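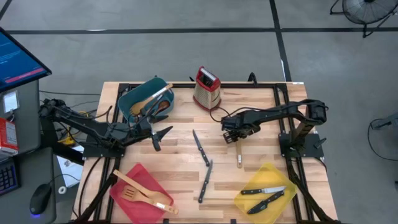
Nilline Bench Frame Kit, two-arm

A tabletop and perimeter frame for mounting two small robot arms facing each other across a shared work area. Sold as a kit for home and shared-workshop builds. Arms, grippers and controllers are not included.

Overview

The kit consists of a butcher-block top, black aluminum extrusion for the perimeter and legs, and two square mounting base plates. The plates bolt to the extrusion, so the arm load goes into the frame and the wood carries only the work. Either plate can be moved along its rail after assembly by loosening the T-nuts.

The top is supplied oiled. Do not varnish it. A gloss finish produces reflections that interfere with overhead cameras, and small parts slide on it.

Included

Butcher-block top, drilled for the frame brackets
Extrusion, cut and deburred, with end caps
Corner brackets and T-nuts
Arm base plates, black, 8 mm
Cable clips for the outer rail
Leveling feet
3 hex keys

Not included: arm mounting bolts. Hole patterns vary by manufacturer. The plates ship blank or drilled to a pattern you send with the order. Blank plates can be drilled on an ordinary drill press.

Assembly

Two people are needed to turn the frame over. Build it upside down on the floor, legs last. Leave all brackets finger tight until the frame is standing, then square it by measuring the diagonals and tighten from the corners inward. Set the leveling feet before the arms go on.

Fit one arm at a time. Power each arm on its own and jog it through its full range at low speed before fitting the second. With both installed, set software limits so that the elbows cannot meet over the center of the table. The plates do not provide a mechanical stop.

Cables

Route arm cables off the outside of the frame and down to the floor. Leave a service loop at the base of each arm long enough for full rotation. Anything attached at the wrist needs its own slack, checked with the gripper at its lowest and farthest position. Keep power and data in separate bundles where space allows.

Use with kitchen items

Several owners use the bench for sorting and tray-loading work with kitchen utensils, box graters and knives. Plastic trays and baskets can be held with removable putty. If knives are part of the task, keep hands outside the frame whenever either arm is powered, and put the emergency stop within reach of the operator's chair. Knife marks in the top can be sanded out and re-oiled.

Specifications

Rated load, evenly distributed: 195 lb
Plate adjustment along rail: 20 in
Frame: aluminum extrusion, black
Top: butcher block, oil finish
Floor: level concrete preferred

Builder's note

Roman Michalski assembled his at the Clendport shared shop over an afternoon in June. He recommends rechecking every plate bolt after the first few hours of running, as the T-nuts settle under reversing loads. He also drilled his own plates and reports no trouble with the blanks.

Ordering

Ships flat in two cartons. Send hole patterns as a dimensioned drawing to Océane Ouellet, Nilline parts desk, with the order number in the subject line. Drilled plates cannot be returned. Replacement tops and extrusion are sold separately.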